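[bench-sutures] Re: Pads going pink, and how long do you leave your tails?
Date: February 18, 2025
List: Trilitz bench-sutures

Earlier message, quoted:

> Hi everyone, fairly new here. I've been put in charge of the practice
> drawer for our skills room and I have questions that are probably
> ancient history to you all.
>
> 1. Our pads get a pink stain around the cuts. Do you clean it off,
> or live with it?
> 2. How much tail do you have people leave on a knot? Mine come out
> all different and I can't tell if I should care.
> 3. The flat pads are easy and everybody's bored with them. Are the
> curved ones worth the extra money?
> 4. Needles. People keep taking the bite wherever they feel like it.
> Any tips for getting them to follow the curve?
>
> We have a box of Trano pads (mostly flat) and a lot of black braided
> thread somebody bought on sale. Thanks in advance!

Welcome! These are good questions, and a couple of them still get argued over on this list every September when the new people show up, so don't feel bad about asking. I look after the pads and thread at our place (and tie plenty of knots myself, some of them even decent), so I'll go through yours in order and then add a couple of things you didn't ask.

1. The pink

Live with it, mostly. I used to scrub. I had a toothbrush and a little tub of dish soap and I'd stand there at the sink going at the cut, and all I ever did was open it wider. The color gets into the lip of the incision and into the little pits on the surface, and it stays there. What I do now is wipe once with a damp cloth, blot, and put the pad away flat.

I've even come around to liking it. A bit of red along the edges gives your eye something to follow, especially on a pale pad under a strong light where everything shines back at you. With a plain clean cut I see people lose the far end of it completely. On the one in the first picture the red is heaviest at the left end, near where the upper thread comes out, and over to the right the cut thins down to a fine line and gets mixed up with the vein-looking streaks. I think that's a nice thing to practice on! You have to decide where the wound really ends before you plan your stitches.

Take a look at the thread too while you're there. The upper end is short and stands nearly straight up, and there's a long loose tail lying down across the folds below. I like seeing one short side and one long side before the tying starts. If both sides are middling you've got nothing good to wrap with.

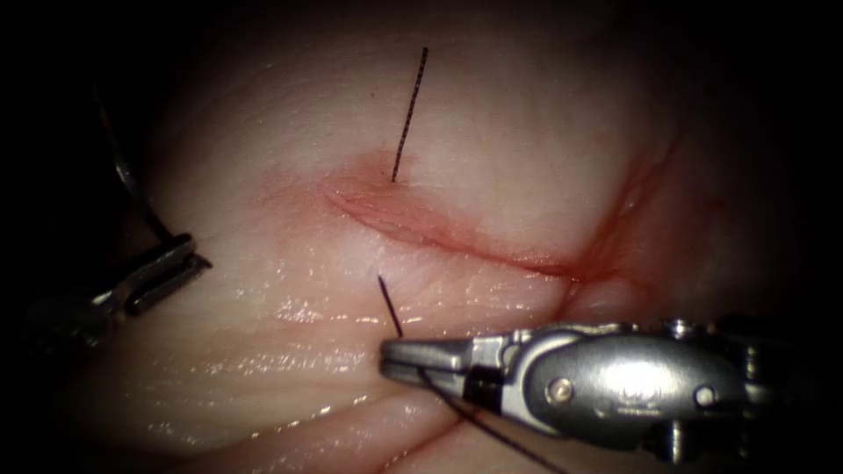

2. Tails

Yes, care a little. I ask for short and even, and I ask people to look at each knot after they cut. With braided thread the trouble is that long tails fluff up and start looking like something the cat dragged in, and then they wander over and get caught in the next stitch. Short ones sit where you left them. Too short and the knot has nothing to spare if it slips, so please don't let anybody get heroic with the scissors.

What I don't do is hand out a ruler. We tried a printed card from Brider for a while, with marks for the tail length, and everybody stared at the card and forgot about the knot.

I do like having two knots near each other on the same cut, because then you can compare. The top one in the next picture is a nice compact little twist with two short tails. The one below it is longer and more pulled out, and its tails are frayed, with one thin wisp curling away to the left. Same cut, same color thread, and you'd still grade them differently. I'd take the top one any day.
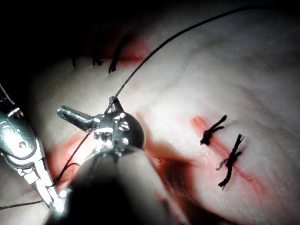
Two knots over the red line, upper one compact, lower one stretched out.

There's a second stained patch up near the top of that one with dark thread ends showing, and that brings me to a housekeeping thing. Pull your old ends before you put a pad back in the drawer! I'm guilty of this too. You come back a week later, the light catches a leftover stub, and you spend a minute trying to work out if it belongs to the stitch you're doing. We keep a cheap pair of pointed tweezers in the drawer just for that. If a knot is really buried I snip it and leave it, life is short.

3. Curved pads

Worth it, in my opinion, though I'd buy one or two and see. Our flat ones cost us 6 dollars each the last time we ordered and the curved insert was 33, so I understand the hesitation. The difference is that a curved surface falls away from you. One side of the cut is higher, the folds throw little shadows, and your thread slides downhill if you let go of it. Flat pads never make you deal with any of that.

If the budget is tight, roll up a hand towel, lay a flat Trano over it and pin down the corners. It's ugly and it creeps, but it gets you most of the way there. I did this for a whole season before we got the real ones. Pin it well away from the cut or the edges will gape and then you're practicing on a wound that's fighting you.

One more thing on wrinkles. People complain to me that the soft pads bunch up and fold. Good! Leave them bunched. Smooth out the part right next to the cut and let the rest do what it wants.

4. Needles

My whole speech on this is "let the curve do it." Folks want to push straight ahead and the needle isn't straight, so the pad tents up, the hole tears, and then they come tell me the pads are bad. Go in square to the surface, turn, and wait for the tip to show before you grab for anything.

It helps to stop halfway with the needle still partly in and just look. Which way is the tip pointing? Where's the end with the thread on it? Is the thread lying off to the side or is it about to get stuck under your next move? I make people say it out loud, which they hate. The last picture is a good one to try it with, the needle is partly in the pad with its tip pointing up, and the dark thread joins on at the lower left end. There are several lengths of thread crossing the same small area as well, so try to sort out which goes where before you'd want to move anything. 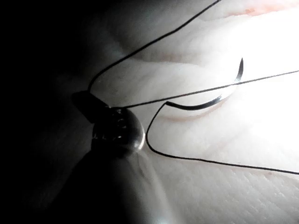
5. Thread (you didn't ask)

Sale thread is fine for knots. I'd keep something better for when people are being checked on their work, because old braid gets fuzzy and grabs. We use Pfister black for that and it comes off the card without too many kinks. Black in general I'd stick with - you can see it against a pale pad and you can see it against the pink. I had some people try a light colored one and they spent the whole hour hunting for it.

Cut your lengths before the session, too. I do mine the night before in front of the TV and drop them in an old mint tin.

6. Keeping count of the pads

I write a small number on the back of each one in marker and keep a list taped inside the drawer. When a pad has more cuts than smooth places it goes in the "knots only" pile, and it can live there a long time. Our number 108 is practically a lace doily and people still ask for it.

Write back and tell us how the towel thing goes if you try it. And if anybody else on the list has found a way to get the pink out without wrecking the edges, I'd love to hear it, I still have that toothbrush.

--
Trilitz bench-sutures list. Replies go to everyone.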